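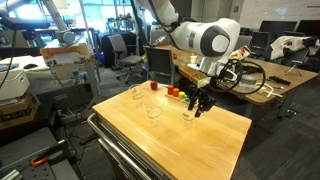

Jasmina Nikolovski bought her first butcher-block cart for her own kitchen, and it lasted two weeks there before she wheeled it into work. "I got it home and chopped one onion on it, and I thought, I'd rather be working at this than eating at it," she says. That was at her old job. She has been in charge of furniture and small supplies at Cumlow for a while now, and the carts have followed her.

I'd asked her for half an hour to talk about work surfaces. We went well past that, and I'm glad we did, because she is one of those people who can talk about casters and make you want to go home and look at your own.

Her main point is height. A desk is made for sitting. A kitchen cart is made for someone standing up and doing something with their hands, and most of what goes on in a shared workroom is exactly that. "You watch people set things out on a desk and they're bent over like they're looking for a contact lens," she says. "Put the same things on a cart and their shoulders come down. Plus you can get at it from the other side!"

The wood matters to her too. She likes a light top with some grain in it and a bit of shine. Clear cups are hard to see on almost anything, she says, and a warm, plain background at least gives the rims a chance. She has tried white tops and didn't care for the glare. Black was worse: every crumb.

I asked about wheels, expecting a short answer. She had plenty to say. The carts came from a supplier called Grgić, and the first thing she does with any new one is load it up and push it over the doorway strip at the end of the hall. "If it rattles there, it'll rattle everywhere. I stand and listen." One went back. The replacement was fine, and she still pushes it over the strip now and then to check.

What does she put on them? Not much, if she has her way. Jasmina's rule is that the cart is for the things you're using right now, and the desk next to it is for everything else in your life. She doesn't fight over the desk. Snacks, paper cups, bags, a jacket, fine. "A desk is going to be a desk. I gave up on that in February and I've been so much happier. The cart top is where I'm strict."

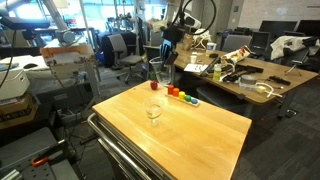 Furniture & Supplies Team, Cumlow

The peg set is her favorite thing to talk about. It's a narrow strip of pale wood with five colored pegs in a row, tall to short, red-orange down to blue. You've seen one if you have ever been near a two-year-old. She likes it because you can tell at a glance that it's all there. "Five pegs, and they go down like stairs. If there's a gap in the stairs, somebody has the yellow one in a pocket."

She bought hers from Pleltia, a toy shop she speaks of with real warmth, after a cheaper set arrived with pegs that stuck in their holes. The good set doesn't stick. She demonstrated this for me with her pen cap and a napkin ring, which were what she had at hand, and I have to say I got the idea.

The little red apple is from a play kitchen set. So is the bell pepper, which has a big bushy green stem that she finds very funny. "Whoever designed that stem was having a great day." She prefers toy produce to the real kind for all the dull reasons (no fruit flies) and for one I hadn't thought of, which is that everybody knows what an apple is. You can ask a visitor to pass you the apple and they'll do it without a second look.

Then there are the cups. I told her that I'd have gone for mugs, something with color that you could find again. She shook her head. People drink out of mugs. A mug left on a cart becomes somebody's coffee within the hour, and then there's a ring on the wood and a small argument. Clear ones seem to get left alone. She buys them plain, no pattern, and stores the spares upside down on a folded dish towel.

Stelios Panagiotou, who sits across from her and had been pretending not to listen, joined in at this point to say that he had once filled one with orange juice. "Once," said Jasmina.

We talked about cleaning up. She keeps it short on purpose: a barely damp cloth along the grain, a dry one after it, everything back in its drawer at the end of the day. The drawers are the part of a cart she'd pay extra for. An open shelf looks nice in a catalog, she says, but things go to the back of an open shelf to retire. In a drawer you at least have to look at them each time you pull it out. 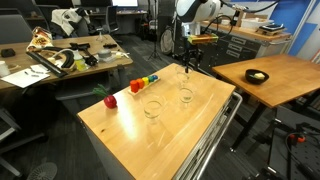
She isn't a fan of labels on drawers, by the way, which surprised me. She tried them. People read the label, opened the drawer, found something else in there and lost faith in all the labels together. Now the small things go up top and the bulky things go at the bottom, and new people pick it up in a day or so.

I wanted to know about knots, having noticed that she runs her thumb over every wood surface she stands near (she did it to the meeting table while we talked). She loves them. A top with a few small knots is easier to keep track of, she told me, because you remember where you put things. The cup goes by the knot, the toy goes left of the knot. Ilir Janevski on her team sets out a whole cart that way and never measures anything.

And handles? A curved metal handle beats a straight bar, in her view, as long as it's on the short end. She once had a cart from another maker, the Meltine, with the handle along the long side, and it steered like a shopping cart with a grudge. That one lives in the mail room now and is very popular for parcels, so it ended well enough.

Before I left I asked what she'd buy next if somebody handed her $200 and didn't ask for a receipt. She took this very seriously. Another peg set came first, a spare, because the green one is always the one that rolls. After that, a decent tray with a lip for carrying cups, and felt for the bottoms of the drawers so they stop clattering. She was still adding to the list when I got to the elevator — something about a bigger pepper.

Interview by Kalliopi Popescu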